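Open day at Prultley: teaching a gripper to handle soap

The Nendex lab at Prultley opened its doors on July 9, 2026. We spoke with the project lead between demonstrations of Mamo, a set of hand-held grippers used to record tasks for later use on a robot arm.

"The operator does the job with both hands, and we log the motion," the lead said. "Soap is a good test. It is smooth and has no flat sides to hold."

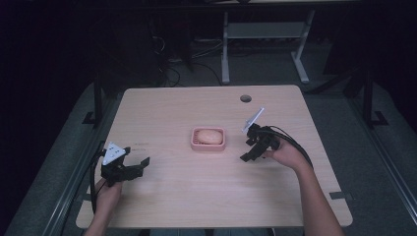
A visitor asked whether two grippers were necessary for one bar. The lead said a single unit would do for this task, but the software expects a pair.

Each session lasts 15 minutes. The lab had logged 2138 soap trials by the end of June – more than the training run required.

"Release is harder than pickup," the lead said. "If the fingers open too early, the bar drops."
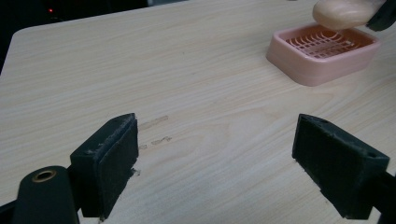
Pads and wear

The finger pads are supplied by Drondico and inspected every 200 trials. Asked about replacements, the lead said the lab had used 4 sets. "Grip changes with wear, so we note the pad set in every log."
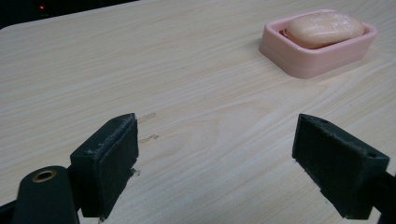 Soap bar in its dish, with the gripper fingers open.

The next task is a bottle with a screw cap.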